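Flesbridge Community Boards > Living With It > Telling people

Thread: How did you tell your family you were seeing someone for depression?

larkfield_dee
Member
I've been going to a therapist since the spring and my husband is the only person who knows. My mother and my two brothers have no idea. We have a family week coming up in July and I'm tired of making up reasons for why I'm not reachable at four in the afternoon. I'm on a small dose of medication too, and I don't want to hide a pill bottle in my sock like I'm sixteen.

My mother is from the school of "go for a walk." She isn't cruel. She lost her own sister young and never talked about it, and I think she believes that not talking is what got her through.

So how did you do it? In person, letter, phone? All at once or one at a time?

498 views so far and I've been too chicken to answer my own question, so please somebody go first.

pinto_bean
Member
I told mine by letter. I rewrote it 8 times and the one I sent was the shortest. It said I had been sick for a long while, that I was getting treatment, and that I would like to be asked how I am but not what happened. My dad called the same night and we talked about his gutters for an hour. At the end he said "I got your letter." That was it for a month or so. Then he started asking.

I'd do it by letter again. People get to make their first face in private.

Jessie Matheson
Moderator
Moving this from General to Telling People, where more folks will see it. Dee, there's an older thread on the same subject pinned at the top, number 3572. Some of the links in it are dead but the posts are good.

My own two cents, not as moderator: tell the easiest person first. I told my younger brother, and by the time I told my parents I'd already said the words out loud once and they didn't choke me.

grayling
Member
I'm going to disagree with the letter. I wrote one and my mother showed it to my aunt, who showed it to her church group, and I got casseroles from people I hadn't seen since high school. They meant well. I felt like I'd been put on a notice board. If you say it in person it's a lot harder to pass around.

What worked with my sister was doing it at the kitchen table with something to fix our eyes on that wasn't each other. I had coffee going and I talked to the cup for most of it.
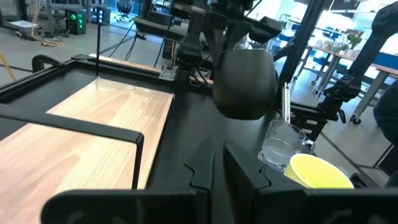 Table with the board out.

She cried and I didn't, and I had expected it to go the other way.

pinto_bean
Member
Sorry that happened, grayling. I'd still say that's a problem with your mother and not with letters. Mine is in a drawer as far as I know. Anything you say at a table can get passed around too, and then it's in somebody else's words.

grayling
Member
Fair. But I can ask a person to keep it to themselves and see whether they nod.

tomas_on_stumska
Member
Long-time reader. I told my family at a holiday dinner with everyone there and I would not recommend it. I thought getting it over with in one go would be efficient. There were six people at the table and I got six different reactions, and then I had to look after all of them while the food went cold. My grandfather left the room. He came around later, but that night I was sure I had broken something.

One at a time, Dee. It takes longer and you repeat yourself, but each person only has to deal with you and not with everyone else's feelings as well.

larkfield_dee
Member
Thank you all. I read these out to my husband last night. He's with grayling on doing it in person and I'm with pinto_bean, so that's no help.

Does anybody have thoughts on the medication part? I feel like my mother could manage "I talk to someone" but "I take something" is going to sound to her like I'm in a hospital.

Bensaid
Member
You don't owe her the medication. That's between you and your doctor. I told my parents about the therapy and left the prescription out for two years, and I don't consider that lying. When I did mention it, it was a side remark while I was putting dishes away, and my mother said her blood pressure pills made her dizzy. We compared notes.

I think people on these boards push total honesty too hard. You can tell some of it. You can stop halfway and tell the rest when you feel like it.

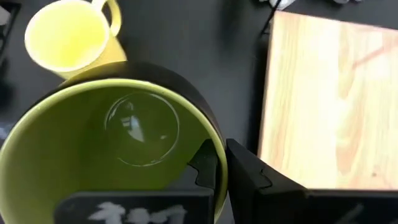
Yellow mug, big bowl.

That said, if you're sharing a house for a week she may see the bottle. Decide ahead of time what you'll say if she does, even if it's only "that's mine, I'm fine, I'll tell you about it later."

grayling
Member
Half agree. I left out the medication too, and then I had to change doses and felt awful for a few weeks, and my sister was scared because she didn't know why. If somebody is going to be near you when things are rough, I think they should know. Doesn't have to be your mother. Could be one brother.

Bensaid
Member
Her husband knows. That covers it.

grayling
Member
Unless he's the one who takes the kids to the lake that day. I only mean one extra person wouldn't hurt.

fendix
Member
My experience is from the other side. My daughter told me when she was twenty-four. I said the wrong thing, which was "but you had a happy childhood." I was defending myself and she hadn't accused me of anything. She didn't bring it up again for most of a year.

What I wish is that she'd told me what she wanted from me. I know that isn't fair to ask of a person who is struggling. But I really did not know, and when I don't know what to do I talk too much. If your mother is anything like me, Dee, give her a job. Ask her to call you on a certain evening. Ask her to not mention it in front of your brothers. She may be relieved to have instructions.

We're all right now, my daughter and I. She comes by in the mornings before work and we sit. Some days we talk about it and most days we don't.

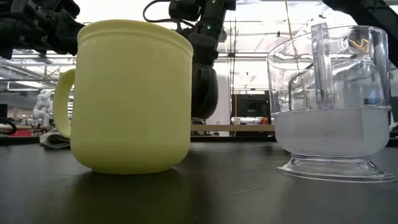 Saadet Değirmenci: Fendix, I needed to read this from a parent. Mine said nearly the same sentence to me and I took it as a door closing. It never crossed my mind that she was scared. I don't know if I'm ready to bring it up again, but I'm thinking about it tonight, and I wasn't this morning.

I'd add one thing for Dee. Pick the time as well as the way. I told my mother late at night when we were both worn out, and neither of us was at our best.

larkfield_dee
Member
Fendix, the part about giving her a job is so right for my mother. She has never once sat still in a crisis. When my father had his surgery she cleaned the neighbors' garage.

I think I have a plan, or most of one. I'm going to call my older brother this week, before the trip, and tell him all of it, medication included. Then my mother in person, on the second morning, early, when she's up before everybody else. The therapy part for sure. The pills if it seems okay. My younger brother can wait — he repeats things.

pinto_bean
Member
Sounds good to me, and I say that as the letter person. Write down your first sentence anyway, even if you leave the paper in your pocket.

tomas_on_stumska
Member
Seconding the first sentence. I forgot mine and started with "so, nobody panic."

Jessie Matheson
Moderator
Dee, I'll leave this open through the trip so you can post from there if you want to. And Saadet, if you'd like your own thread at some point, go ahead and start one in this section. You don't have to have anything decided.

larkfield_dee
Member
Called my brother. He was in the car, so I got him on speaker with the turn signal going the whole time. He said he'd wondered. He's going to be up early on the second day too, out in the yard, in case I want him. More when I have it.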